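The Basket

My father wanted the books on top of the rack and I wanted them inside it. We talked about it for most of a Sunday morning, with the kettle going on and off, and in the end they went on top. It was his rack. He had paid 40 dollars for it at the closing sale in Phelan and carried it home on the bus, standing up the whole way.

I had come down from Hoston to help him get settled. He had been in the new place since January and most of what he owned was still in boxes along the hallway, labelled in my mother's printing from the move before. She had been gone two years by then. Kitchen, one box said, and it was full of curtains. We stopped trusting the labels after the first afternoon and opened everything.

The corner was the first thing he had finished. He hadn't made the bed up properly or found the good frying pan, but he had put up the cloth with the purple and teal and cream blocks and the thin stripes between them, on all three sides, and he had got it to lie flat. He asked me what I thought. I said it was a lot of pattern. He said my mother would have liked it, and I said she would have, and both of us knew she would have asked if there was a plainer one.

"It's warm," he said.

"It's busy."

"You can be warm and busy."

He went to see about lunch and I stayed and looked through the books. They were the ones from our old bedroom, mine and my brother's. The picture book had ended up uppermost. It had come from my grandmother in a parcel with dried plums and a pair of slippers that fit no one, and for years it was the only book in the house my father would read aloud. My mother did the English ones. He did that one, sitting on the floor between the two beds, and he did it slowly, with his finger under the characters, and if we asked for a different one he pretended he hadn't heard.

I could still read the first page. After that I was guessing.
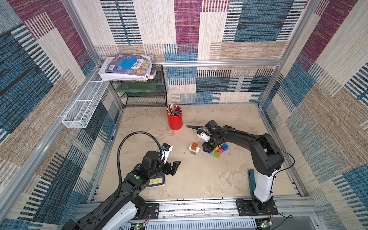

The corner, with the books up on the rack where he wanted them.

Lunch was noodles with an egg. He ate fast and told me about the people upstairs, who had a piano, and about the man at the Drosico who kept back the bruised pears for him. He did not talk about the flat itself. I asked if the heating was all right and he said it was heating. I asked if he'd met anyone on his own floor and he said he had met a dog.

After we'd washed up he brought out a shoebox of pencils and pens and tipped it onto the kitchen table. It was everything that had ever been in a drawer. There were pens from the bank and from the dentist, pencils my brother had chewed down to the paint, a yellow one with a real estate agent's number on it, from when Tretel had a real estate agent. We tried the pens on the back of an envelope. The ones that worked went to the left and the ones that didn't went to the right, and every time I turned to get something from the bench a few from the right had gone back to the left.

"That one's dead," I said.

"It's cold. It wants warming up."

He rolled it between his palms and drew a hard line across the envelope. It left a groove and no ink. He put it with the good ones anyway.

We had the red cup for them. It had been on my mother's side of the desk in the old house, and before that it was on the counter of the shop, next to the till, with a pen tied to it by a string so that customers wouldn't walk off with it. They walked off with it. She used to cut the string and tie on another one. By the time the shop closed she was buying pens by the box.

The pencils went in point up, which was how she had them. I said you could stab yourself that way and he said he had been reaching into that cup since before I was born. It was a tight fit. I had to hold the bundle in both hands and let it down slowly while he steadied the cup, and then he turned it a little, one way and back again, until he was satisfied with something I couldn't see.

The green tray took longer. I thought it was for baking. He thought it was from the old fridge, and he got quite sure about it, and told me which shelf it had been and what we had kept there. In my memory that shelf was white. I rang my brother, who was at work and had to step outside, and he said it was from the guinea pig. Neither of us had an answer to that. My father slid it into the rack, on a level by itself, and said it could stay there until somebody needed it.

That left the basket.

It was a long white wire thing and he had fixed it to the rail before I came. He'd used proper bolts. You could have hung your weight off it. I asked what was going in it and he said, "Letters."

"Whose letters?"

"The post. Bills. Anything that comes."

He got his bills by email. I knew that, as I was the one who had set it up, and I was the one he rang when it asked him for a password. I said there were papers in the hallway that could go in, the warranty for the washing machine and so on, and the takeaway menus. He said no, those had a drawer. I offered the envelope with the pen marks on it and he took it off me and put it in the recycling.

So we left the basket alone and I did the boxes. I did six of them by dark. I found the frying pan in one marked Bath, and the good scissors, and a bag of my mother's buttons, which I put in my coat pocket without saying so. He flattened the cardboard behind me and tied it in bundles. Upstairs somebody was learning a piece and getting stuck at the same place. My father hummed it up to that point and stopped when they stopped.

Around nine he went to bed. I was on the sofa, which was too short, and I lay there a while and then got up for a glass of water and put the lamp on by the corner.

It did look better at night. The purple went darker and the stripes didn't jump about as much. I took the picture book down and sat on the floor with it and read the first page out loud, not very loud. On the second page there was a word I'd had wrong all my life. I had thought it was the name of somebody in the story. It was only the word for next.

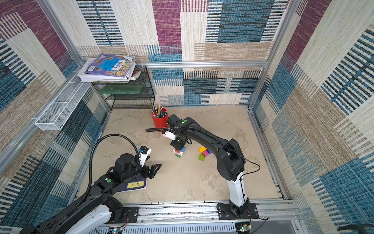 Green tray, white basket, and the pencils in the red cup.

My bus was at 10 the next morning. He walked me to the stop carrying my bag, which had wheels, and he didn't use the wheels. On the way we passed the Drosico and he pointed out the pear man through the window, and the pear man lifted one hand.

"You could write," my father said, when we were at the stop.

"I ring you every Wednesday."

"I know you do."

He looked up the road for the bus. It wasn't due for a while and he kept looking. I asked him if he wanted me to ring more often and he said no, Wednesday was good, he had it in his head as Wednesday. He told me to sit on the left side for the river.

I did sit on the left. The river was low and brown and there was a man in it up to his knees, fishing or looking for something. I had the buttons in my pocket, and from Phelan onwards I had one between my finger and thumb, a flat grey one off her work coat.

At home there was a drawer with stamps in it somewhere. I found them under the batteries. They were two prices behind, so I put on three to be safe. I didn't know what to say to him that I wouldn't say on the phone, and I sat over the card for so long that the tea beside it went cold. I told him the bus had been on time. I told him about the man in the river. I asked him to look at the second page and tell me how he would say that word, and whether my grandmother had said it the same way, and I wrote the word out as well as I could, copying it from memory, with one stroke that I wasn't sure of and went over twice.

On the Wednesday I rang him and we talked about the pears. He told me the upstairs people had got past the hard part and were on to a new one. I didn't mention the card and he didn't either. It takes four days from Hoston, sometimes five if it goes through Tretel.

He rang me on the Saturday, which he never does.

"You've got a line too many," he said. "In the word. There's no line there."

"I thought there might not be."

"I've done it again properly underneath. With the bank pen."

I asked which bank pen and he said the one I'd said was dead. Then I heard him put the phone down on something hard and walk away from it, and after that the small rattle of wire, and he came back and asked what I was having for my tea.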